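Akeo gripper kit: progress report to Harju, August 22, 2023

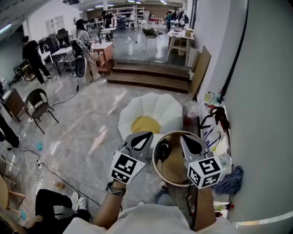

Category: Product review / Hand-held kits

Since June we have tested the Akeo kit in our room at Derkis. The kit has two hand-held grippers, each with white marker cubes at its base. One task is to grip a small black object in a round wooden bowl. Fingers are curved and pointed with black tips, and we find them good for small things.

Of the 100 planned hours we have used 60. The grey plastic body is light, but after long work the wrist becomes tired. We have asked Akeo for a softer handle and wait for their answer.

Spending until now is 4000 euros, as agreed. The comparison with the Jekgate kit is not started, it needs the remaining 40 hours. I will send the price table separately.

Leena Nieminen, Derkis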